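How to run a robot demonstration for visitors without losing the visitors

9/11/23

We hold an open day at the Roltmont workshop in Jeltudthorpe every November, and every November I write myself a note about what to do differently. The note has grown, so it may as well be a page. It assumes you have a simulated robot, a big screen and a room full of people who came in for the warm.

Before the doors open

Start the simulator 30 minutes early. Ours is called Navon, and it has a fine instinct for the mayor's car pulling in. Load the room you mean to use and leave it loaded. If you feel the urge to try a newer version of anything, go and put the chairs out.

Put 24 chairs out. More than that and the back row can't see the screen, and begins to talk about parking.

Set up two views. One should be wide, so that people can work out where the robot is. The other should come from the wrist, which looks along the gripper's own fingers. Visitors find the wrist view thrilling for a minute and then slightly seasick, so keep a thumb on the key that switches back.

Choosing the first task

Pick one thing in the room and tell people what it is before you move. We use the framed picture. It's big, it's flat and it doesn't roll under the wardrobe. Ask the room to guess how far off the gripper is, then switch to the wrist view and let them guess again. The second set of guesses is always worse, and the arguing will cover any pause while you find the right window.

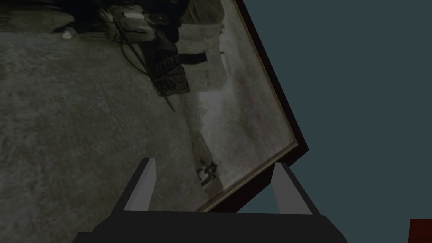 My lad asked how the robot knows where to stop, and the chap at the keyboard said it didn't, he did, which was the best answer we got all afternoon, so please say early on who's driving. That was left on our feedback page by a visitor signing as Pai, and it has gone straight into the script. Say who is driving. Say it again after the tea.

Approach slowly. Take the arm speed down to 13 per cent, which feels absurd from the operator's chair and looks very purposeful from the third row. Keep the fingers open wide until you've stopped, and talk while the arm travels. If you run out of things to say, ask whether anyone has a robot vacuum cleaner. Someone will, and they'll have views.

Moving on to the desk

Once the picture has had its turn, go back to the wide view and give people a moment to find both arms. Then take requests. The desk is there for this: a jar, a cup on its side, a telephone handset, a small green creature that the children will ask for every single time. Let them ask. Agree to the jar first all the same, as it stands close to the left gripper and you'll want an easy win.
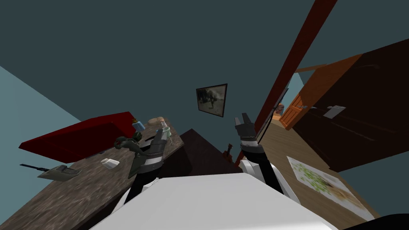 Give each request two tries. After a second miss, thank the person warmly and reset the room, which takes one key press in Navon and is the chief advantage of working with furniture that doesn't exist. Don't go for a third. I've watched a third try become an eleventh, and by then people were looking at their coats.

Letting visitors drive

Hand over one arm only. Lock the other in the settings, under Limits, and check the lock before anyone sits down. Show them open, close and stop, in whatever order they'll listen to. Small children are careful. Retired engineers are not.

Save each run as you go. Our counter reached 737 by closing time, most of it attempts on the green creature, and the log was handy later when a school wrote to ask what its pupils had been doing.

Packing up

Copy the logs off before you shut down the machine. Write down what went wrong while you're still cross about it. Then stack the chairs, and turn the urn off at the wall.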